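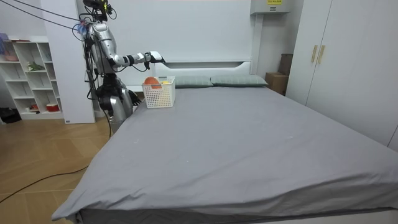

Marjorie Pickering wants it on record, before anyone fills in a single line, that the last checklist had a box for "robot is safe" and that everybody ticked it. She has asked for the box to be removed. It has been removed. What follows is the replacement, with comments left in where people wrote them.

HUMANOID WALK-ROUND, BEDROOM SET
Stidelora site, Grindden building
Revision 4, 2020-05-31
Completed by: L. Sowerby
Comments: L. Sowerby unless initialed MP

Mark each line OK, FIX or STOP. A STOP means the arms do not move until it is cleared and initialed. A FIX may wait until the end of the shift. "Sort of" was used on several of the January sheets and is not a mark.

SECTION A. BEFORE POWER

A1. Emergency stop within reach of the operator's chair, nothing hung on it.
OK. There was a jacket on it. The jacket has been spoken to.

A2. Emergency stop pressed and released, drives confirmed dead in between.
OK.

A3. Second stop at the door, same test.
OK. Stiff. I had to lean on it, and I'm not a small woman. Ordered a new button from Lightfoot.
MP: If it needs leaning on, it's a FIX.
Changed to FIX.

A4. Cables to the upper body: no kinks, no tape over damage, tag readable.
OK. Read the tag, don't just admire it.

A5. Floor cables out of the walking line.
FIX. Black cable lying across the parquet toward the bed. It needs a cover or a route along the wall. Anyone coming in with a laptop and a coffee will find it with one foot.

A6. Bags, coats and lunches off the floor.
FIX. Black bag on the floor by the open shelves. Bags go in the corridor. This has been the rule since revision 1.

A7. Boxes stacked so they stay stacked.
OK. Two in the corner behind the bed. Gave the top one a shove and it stayed where it was. They should still go to the store room before they become furniture.

SECTION B. THE TASK AREA

B1. Only the props on the task card are on the bed.
OK. Fruit basket, as per card. The pillows count as bedding and don't need a line of their own, despite what someone wrote in January.

B2. Props are light, blunt and unbreakable. No glass, no ceramics, nothing hot.
OK. Plastic basket. Fruit is permitted. Eating the fruit between runs is not, and the operator who did it knows that the run had to be restarted.

B3. Basket sits where the hand can get to it without the robot leaning.
OK.
MP: Who decides what leaning is?
If the shoulders pass the mattress edge, it's leaning. Added to the card.

B4. Shelves within arm's reach cleared or accepted in writing.
FIX. There's still a fair bit on the open shelves. Either it goes or somebody signs for it.

B5. Wardrobe doors shut.
OK.

SECTION C. POWER ON, NO TASK

C1. Everyone outside the line before the drives come up. Caller says "arms live" and waits for an answer.
OK. The answer should be a word. A thumb was offered and refused.

C2. Each arm moved alone at low speed, then both.
OK. No noise from the elbows.

C3. Fingers opened and closed with nothing in them.
OK.

C4. Hold position for 3 minutes, no drift.
OK. The longest 3 minutes in the building.

C5. Joint hours below the service limit of 2,000.
OK. Close enough on the right shoulder that I've asked Hosetti for a service date.
MP: Asked or booked?
Asked.
MP: Book it.

SECTION D. DURING THE RUN

D1. One person operates, one person watches. The watcher does not hold a phone, a clipboard or an opinion about the grip.
OK.

D2. Nobody reaches over the bed to straighten a prop while the drives are live.
STOP, once. The hand was above the basket and one of us went to nudge it a little closer to be helpful. Drives cut, everyone had a talk, restarted. Helpful is the most common cause on these sheets.
Cleared: LS, MP

D3. Runs limited to 12 before a break for the operator.
OK. We stopped early on account of D2.

D4. Dropped items stay dropped until the arms are parked.
OK. It's fruit. It will wait.

SECTION E. SHUTDOWN

E1. Arms parked, drives off, key out and in the cabinet.
OK. Key had been going home in a pocket. Cabinet now has a hook with a label up to Marjorie's standards.

E2. Open items copied to the board.
A3, A5, A6, B4, plus the service booking under C5.

E3. Sheet signed by someone other than the person who filled it in.
M. Pickering. Signed with the note: "A6 again."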